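Give Ustavbridge its runoff

I sat through the whole count in Ustavbridge last May and I'd do it again tomorrow!

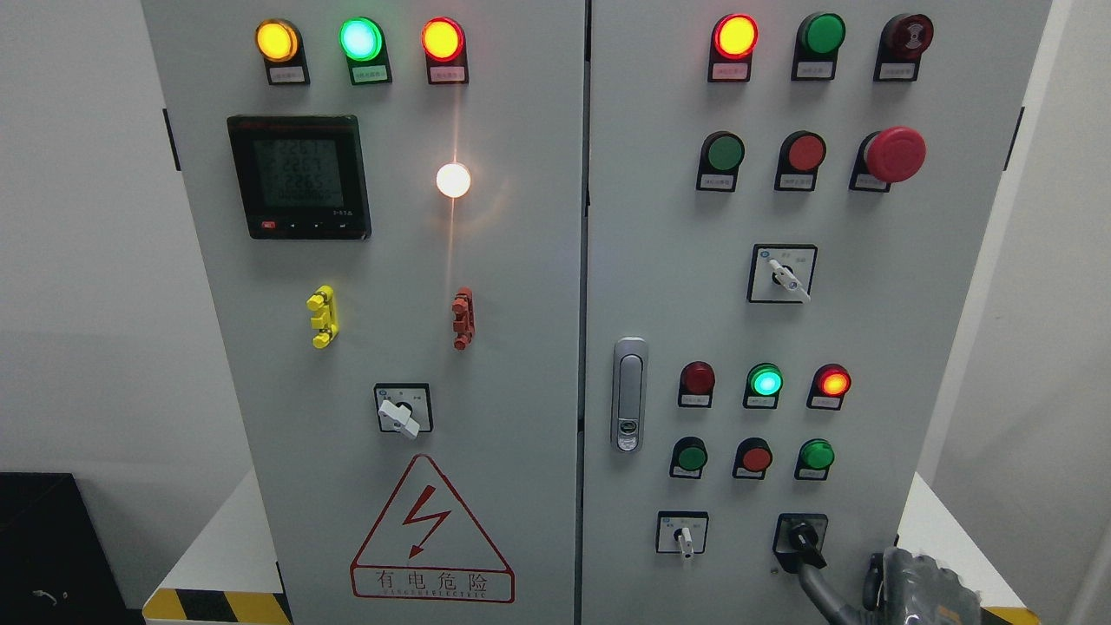 The council race came down to 23 votes, with 513 people picking a third candidate who had no chance of winning. Under a runoff they'd get a second say, and I love that idea. Campos switched two elections ago and turnout there went up (people talk about the second round in the bakery line, for heaven's sake). Yes, it costs more. I'd pay my share gladly. The charter vote is this fall, so please go and mark yes.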